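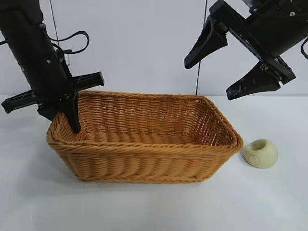
Quick one tonight, dinner is in the oven and I have maybe twenty minutes. The bread basket. Yes, I'm writing a whole post on a bread basket. Anathi says I've lost it.

So the old one went. It was my aunt's, real willow, and it had been shedding little bits into the rolls since last winter. I glued it. Glued it again. Then Riaan sat a cast iron trivet in it and that was the end of the handle and most of one side.

Looked all over for a replacement. Everything is either round (useless, my loaves are long) or so deep you lose the last slice at the bottom. Wanted: rectangular, low sides, no liner, no leather tags, no word "BREAD" printed on it. Not a lot to ask!! Found it at Tatell, back shelf, behind the napkin rings. Last one they had out.

Honey color, woven, a fat twisted braid all the way around the top. I love the braid. Sides lean out a little so it's closer to a tray than a basket, and rolls don't get stuck in the corners, because the corners are round. 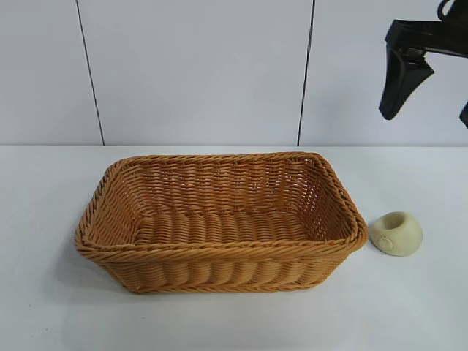 The basket on the white table, nothing in it.

It's not willow, before Nosipho writes in. Synthetic, and I'm fine with it. I can rinse it in the sink and stand it on end by the window and that's the whole cleaning routine. With my aunt's I used to go at it with a dry pastry brush like I was dusting a fossil. Crumbs still get down in the weave on this one, I won't lie, but a shake over the back step takes care of most of them. Rest goes down the drain.

Things I've had in it so far. Rolls. A seeded loaf from the bakery on Lollcombe, sliced, and it fit the long way with room for the heel. Clementines for one afternoon until I needed it back. Gerrit's mail, which he left in it, and which I moved to the stairs, and which is still on the stairs.

Cloth or no cloth? I go back and forth. Cloth keeps the rolls warm and catches crumbs, but then you cover up the inside and the weave in there is the nice part. The floor of it is all in neat rows. For company I'll do a cloth, folded small, just down the middle. For us, no cloth. 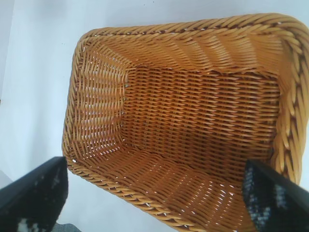 Where it lives

Still working on this. It was on top of the fridge for two days and got that sticky fridge-top dust on it already, so no. The shelf over the radiator is out, I don't trust plastic weave and heat. It doesn't fit in the drawer with the placemats (I tried it sideways, I tried taking the placemats out, then the placemats had nowhere to go). Right now it's on the sideboard with the good napkins in it and I just tip them out when we eat. Good enough til October when I redo that whole corner.

If you have the same basket and found a spot for it, tell me in the comments. Also if anyone knows how to save a broken willow one, the pieces are in a bag in the hall closet and I can't throw them out.

Timer's going. Recipe for the rolls next time, I promised Nurhan and I keep forgeting to write it down.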